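Home Phones Accessories Trade-In Support

Mirkis Refurbished Phones: Frequently Asked Questions

3 min read

Last updated Sunday, June 21, 2026

What does "refurbished" mean at Mirkis?

A refurbished phone has had a previous owner. We erase it, test it, replace any parts that fail, and sell it with a new charging cable. The screen and body may show light wear, depending on the grade you choose.

What is the difference between the grades?

Grade 2 phones have small marks you would notice up close. Grade 3 phones have deeper scratches or a dent in the casing. Both grades go through the same tests, and the price difference is for looks only.

How good is the battery?

It depends on the model. The Vultov handset has a 3089 mAh battery, and most people get a full day from it with calls, messages, and some video. If the original battery tests low, we fit a new one before the phone is listed. The product page will tell you if the battery has been replaced.

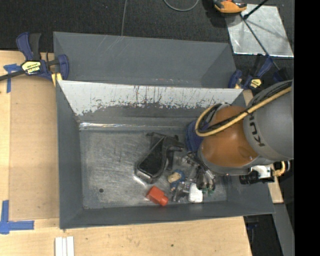
Will my current SIM card work in a refurbished phone?

All of our phones are sold unlocked, so a SIM from any carrier that supports the model will work. Older handsets take a nano-SIM. The Condilar also supports eSIM, and you can use both at once. Check with your carrier before you order if you are on a prepaid plan.

How long will my phone get software updates?

That is up to the manufacturer. The Vultov will get security updates through August of next year. The Condilar has a longer schedule, which is listed on its product page. Apps usually keep working for a while after updates stop, but we don't recommend banking on a phone that is out of support.

Can I trade in my old phone?

Yes. Fill out the trade-in form and we will email you a quote and a prepaid label. Sign out of your accounts and turn off any device lock before you mail it. We can't pay for a locked phone.

Do you sell cases?

We carry the Mousavi line of cases and screen protectors for both handsets. Order the case by exact model, as the camera cutouts are different.

What if I change my mind?

Unused accessories and phones in the condition we sent them can be returned. Start the return from your order page and include the cable.

Related

Vultov or Condilar: Which One Fits Your Budget?
How to Move Your Photos to a New Phone
Mousavi Case Size Guide
Trade-In Form and Shipping Labels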